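Home | Bench notes | Checklists | About

Gripper swap checklist, two arms, cup job (2023-10-28)

1. Cloth clipped down? Yes, binder clip on the left edge. I do love a binder clip!

2. Cables clear of the joints? Passed, with a grumble. The wires by the right arm's top joint loop out further than I'd like, so I want them tied back before we go any faster. 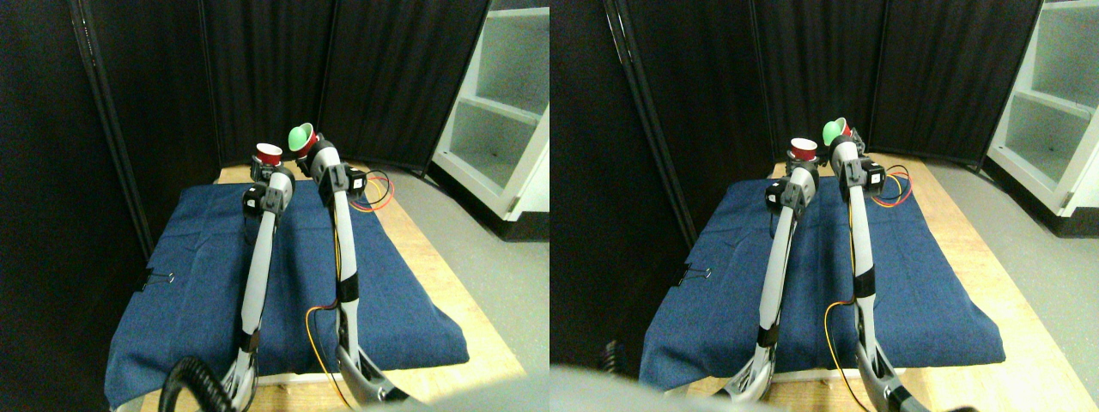
3. Grip holds without squashing the cup? Passed on both arms, though I'd still go softer on the right (Feven disagrees, we'll fight it out over tea).
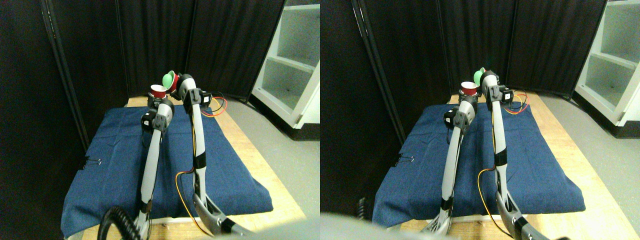 My favourite so far is the Uslow gripper, with the Brorna a close second. I ran more than 400 cycles on each and the Uslow felt calmer. With the red and green cups this close together, I want slow moves only, please!

Comments

Huiling Shao: Did you try the Hustau controller as well?

Yichen Yin: Tie back that lower cable too!

Contact Xiaoqing Xue | © Bench notes | Back to top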